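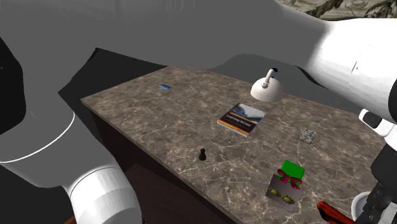

A practice table on the computer, with a gift box, a book, a lamp and one little black pawn. The big white and gray shapes are all parts of the same robot arm.

The Robot Who Helps Pack the Boxes
Sep 18, 2023
By Samira Srour

If you have ever mailed a birthday present to a cousin who lives far away, you know that packing is harder than it sounds. You have to find a box that fits, and then you have to put things in it so that the breakable ones don't get squashed by the heavy ones, and then the tape sticks to itself and you have to start the tape all over again. Now imagine doing that all day long!

At Groketgate, a warehouse on the edge of town, people do exactly that. They pack gifts and games and books that families have ordered, and lately they have had help from a robot arm. Everyone there calls it Plato. (A few of the younger packers wanted to call it Noodle, and they still bring it up at lunch.)

What does Plato do?

Plato is an arm without a body. It has joints, a bit like your shoulder and elbow and wrist, and at the end there is a gripper, which is the part that grabs. Try pinching a pencil between your thumb and one finger. You've just made a gripper of your own.

Plato's job is to pick things up from a table and set them down in the right box. That may sound easy to you, but you have been picking things up since you were a baby, and you have had a lot of practice. A chess pawn is small and has a round head that a gripper can slip right off. A paperback lies flat, so there isn't much of an edge to grab. A bow on a present gets crushed if you squeeze it, and then somebody's grandmother is disappointed.

Practicing on a pretend table

Before Plato tries a new job in the warehouse, it practices inside a computer. Maya Haddad builds the practice tables, and she does it a little like a person making a level for a video game. She chooses a tabletop, maybe marble, and even the wallpaper in the room, and then she scatters things about. If the pretend arm drops something, there is no mess to sweep up, and she can put everything back and start over.

Last spring she gave it 1,361 practice tries at one kind of table, and then, after changing the objects, another 1,431. She says you get very fond of a pawn after that many tries.

What about the people?

This is the question I most wanted to ask, and maybe you were wondering about it too. When a robot comes to work, what happens to the people who were doing that work already?

Tamer Akl has been a packer for a long time. He used to lift and reach and twist for his whole shift, and by evening his shoulders were sore. These days he looks after two packing stations. When Plato is stuck, a light comes on, and Tamer walks over and sorts things out. He likes that his shoulders feel better. He also told me that he misses chatting with the person who used to stand across the table from him, and I thought that was a fair thing to miss.

Munther Smadi had a different worry. He was afraid there wouldn't be enough work left for him, and he asked his boss about it in front of everybody, which took some courage. No one on his team lost a job this year, but some people were moved to new ones, and not all of them were happy to be moved. Munther is learning to fix the grippers now. He had to take a class and do homework!

Some jobs have stayed with people entirely. Eero Ikonen ties the bows and writes the gift cards by hand, up to 400 in the busy weeks, and he checks each box before it is closed.

Something to try at home

Put a few small things on a table, such as a book, a toy and a spoon. Pull a sock over your hand so you can only pinch, close one eye, and try moving everything into a shoebox. Which one was hardest? Ask a grown-up to have a turn too, and then ask which part of their own job they would give to a robot, and which part they would want to keep.

In October we'll visit the Doolan bakery, where a machine slices the bread and a baker named Geller still shapes every loaf.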